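Stop blaming the gripper. Look at the pads

Posted 5 May 2025 in Opinion

Quick one between jobs, so forgive the state of it.

I look after hand-held grippers. Two-finger ones, the sort a person carries about and works by hand so the arm back at the shop has something to learn from. Ours go out in kits to people's homes, and they come back with a note in the bag. The note nearly always says the gripper is faulty. Nearly always it isn't. The pads want cleaning, or one finger sits a touch proud of the other, or somebody has done up a pivot screw like a wheel nut.

My opinion, and I've held it since last November: setup is the job. Everything after it is just picking things up.

We had a bad month back then. I had 974 clips in the queue from the Roris job and sent 200 of them back. Not for anything clever. The fingers didn't meet square, so the soft stuff rolled out the side on closing, and the operator did what anyone would do and squeezed harder. You end up with a pile of clips teaching an arm to strangle a face washer. The people upstairs wanted new grippers. Flumeo, who do our spares, would have happily sold us some. What we needed was a hex key and half an hour.

Pivots first. Every time. The screws should be snug and the arms should still swing under their own weight. If you have to push them, back off a bit. If they rattle, nip them up a bit. Threadlocker, the weak one, a tiny dab, and then leave it overnight. Yes overnight. I know there's a session booked in the morning. Book it later.

Then pads. Textured pads are great until the texture fills up. Fleece is the worst for it, then towels, then anything crocheted. Lint packs down into the pattern and you've got a smooth finger that looks like a rough one. Old toothbrush, warm water, drop of dish soap, air dry. No solvents, I've seen what they do. I used to clean at the end of the day and now I do it every 40 grabs on fabric, wich sounds fussy and takes a minute.

And test on what you're going to pick up. This is my main gripe with the Fostus checklist we inherited, it has you close on a wooden block and tick a box. A block tells you the fingers close. Great. Nobody's sending us out to pick up blocks. A mesh pouf squashes to nothing and then springs back at you, a rolled towel wants to unroll, a plush ball slides off if one finger touches first. If the pads are a millimetre out, the block won't care and the pouf will.
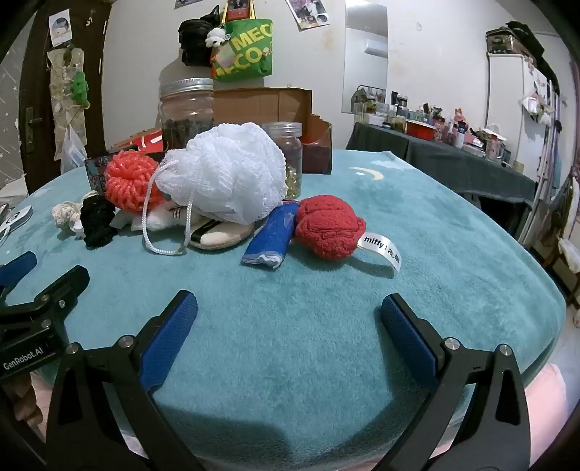

What I'd have instead of the checklist

Put the soft things out on the real surface, in the real room, before anyone records. A blanket over the table counts, it drags and bunches, so test with the blanket on. Go for the lightest thing first, and come in low with both fingers level. Close slow. If it shifts sideways before it lifts, stop and fix the fingers, don't fix your wrist. People are very good at fixing their wrist. That's how a bent finger goes unnoticed for weeks.

Loops and cords last. They get into the pivots. Keep tweezers in the kit.

I've had pushback on all this. The one I hear most is that messy data is good, homes are messy, let the machine learn to cope. Fair enough for the home. Mess on the table, all you like, jars and towels and toys all over the shop. A crooked finger is a different sort of mess, it only belongs to that one gripper, and the arm that learns from it will have straight fingers. So it learns to correct for something it hasn't got. I can't see who that helps.

The other one is cost. A set of pads runs us 70 dollars and yes, they wear out quicker if you scrub them. I'd still scrub them. Ofori went the other way on their last job, ran the same pads start to finish, and they can tell you how that went, I'm not going to.

One thing I haven't sorted is storage. Fingers closed in the bag and the pads take a set. Fingers open and something gets sat on. At the moment I'm wedging a bit of foam between them and it falls out in transit half the time. If you've got a better way, comments are open. Back to the bench, there's three kits here with notes in them.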